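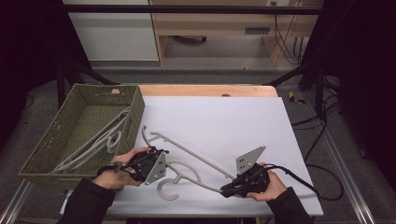
Whether a machine can be trusted with ordinary chores is a question that Furkus, which advises laundries, hotels and garment retailers on equipment, receives from its member firms every month. The head of its automation desk agreed to discuss the matter with this bulletin on 14/12/2022 and asked at the outset that the conversation keep to work that people in the trade do every day. The first subject was hangers. A pair of hand-held black grippers, with a person's hands behind them, is a long way from a machine on a shop floor, but the job between them is a familiar one: two gray hangers on a white sheet, with a stack of the same kind leaning in a green woven basket beside them. "Any new employee can sort hangers on the first morning," the head of the desk said. "I would not yet sign a purchase order for a machine to do it."

The difficulty, as the desk sees it, lies in the shape of the object. A hanger has a hook at one end and long thin arms at the other, and when several are laid together the hooks find each other. "People free them with a small turn of the wrist and do not remember having done it," the head of the desk said. "A machine has to be given that turn, or has to learn it, and then it has to know when the turn has failed." Boxes and trays have flat sides and predictable weight, and equipment for moving them has been on the market for many years. Members who have had good results with cartons often assume that hangers will follow shortly. The desk advises them to treat the two as separate purchases.

Asked what members can reasonably expect at present, the head of the desk divided the field by how much the surroundings can be controlled. In a large laundry, where the same towel arrives at the same station all day, folding machines are already in service and their costs are well understood. In the back room of a clothing store, where a delivery may contain coats, scarves and broken packaging, the desk knows of no installation among its members that works through a full shift without a person at hand. Private homes come last. "A home is the least orderly workplace I can think of," the head of the desk said. "The furniture moves, the lighting changes, and there is usually something on the floor."

Furkus carried out a trial of its own in February at a returns center operated by Allosix. The center receives garments from online customers and sends the reusable hangers back to stores. A two-armed unit supplied by Nultix was placed at the end of one sorting bench and given a single duty, to take hangers from a bin and lay them on a rail in one direction. Over the trial the unit attempted 411 hangers. In 56 of those attempts a member of staff had to step in, most often to separate two hangers that had been lifted together.

The head of the desk was asked whether that should be read as a good result. "It depends on who is standing next to it," was the reply. "If a person is at the bench anyway, with other work to do, those stops can be absorbed. If you bought the unit so that there would be no person at the bench, each stop is a stopped line." The desk's report to Allosix did not recommend purchase. It did recommend that the bench be kept available for a second trial, and the two firms are discussing terms.

The conversation turned to speed, a point on which suppliers' literature tends to be generous. The desk does not quote speeds to members unless it has measured them on the member's own goods. In the Allosix trial the unit was slower than the slowest of the regular sorters, and the head of the desk declined to put a ratio on it, saying that a ratio would be repeated without the conditions attached. Among those conditions was that the bin had been filled with one model of hanger only. When a few hangers with metal clips were added on the final afternoon, the unit left most of them in the bin.

"I was not troubled by that," the head of the desk said. "Leaving an unfamiliar object alone is better conduct than breaking it. What I would have liked is a message saying so. The unit simply went quiet, and a supervisor walked over to see whether the power had been cut."

Members have asked in recent months about machines that are taught by demonstration, in which a person carries out the chore and the record of the movement is used in training. The head of the desk spoke favorably of the general approach and with caution about the claims made for it. Demonstration has the merit of beginning with someone who knows the job. A sorter who has spent years at a bench has habits of the hand that no engineer would think to write down, such as taking the lowest hanger in a stack by the neck, or holding the basket steady with one wrist while the fingers work. Whether a machine acquires those habits in a form that survives a change of basket, table or light is, in the view of the desk, still an open matter.

"I ask every supplier the same question," the head of the desk said. "I ask what happens when I turn the basket to a different angle. Some of them let me try it. I take careful note of those who would prefer that I did not."

On the subject of household use, the interview was brief. Furkus does not advise the public, but it was approached last year by Aoki, a firm that manages serviced apartments, on whether a machine could put away laundry in occupied units. The desk visited two of the apartments and advised against proceeding. The closets had been fitted at different times and the rails were set at different heights. In one apartment the closet door could not be opened fully unless the bed was moved. Residents also had their own preferences. One wished all hooks to face the wall, and another kept empty hangers in a basket and wanted them left there.

"None of that is unusual," the head of the desk said. "A housekeeper would learn it in a week and would ask when unsure. We told Aoki to spend the money on standard rails, which would help the housekeepers now and would help any machine that may be offered later." Aoki has since begun replacing rails as apartments fall vacant.

The desk was also asked about employment, a subject raised at every members' meeting. Its position has not changed over the past year. At Allosix, the sorters who worked beside the unit were asked for their comments in writing, and the desk attached these in full to its report. Several said they would welcome a machine for the last hour of the shift, when wrists are tired and the remaining hangers are the badly tangled ones. The head of the desk observed that those are the hangers the unit handled least well. One sorter objected to the noise of the arms. Another asked that the emergency stop be moved to the side of the bench where people stand, and Nultix made that change before the trial ended.

The interview closed with the advice the desk gives to members who are considering equipment of this kind. Before any supplier is invited, the member should keep a written record of the chore for a full working week, including what is dropped, what is set aside and who is called over to help. The desk finds that many firms have never written this down and that the record frequently surprises the manager who ordered it. In one store the greater part of the time thought to be spent on hangers was spent walking to fetch an empty basket, and a second basket settled the matter.

Where a trial does go ahead, the desk asks that it be run on the member's own goods, at the member's own bench, with the usual staff present and with every intervention counted by someone who is not employed by the supplier. It asks also that the tangled and mixed items be left in. "If they are taken out beforehand, then a person has done the hard part of the chore and the machine has been tested on the remainder," the head of the desk said.

No date has been set for the second trial at the returns center. Nultix has proposed a revised fingertip, narrower than the one used in February, and the desk has asked to see it handle clip hangers before the bench is booked. Member firms that wish to receive the Allosix report may request a copy from the automation desk in writing. The sorters' comments are included as an annex.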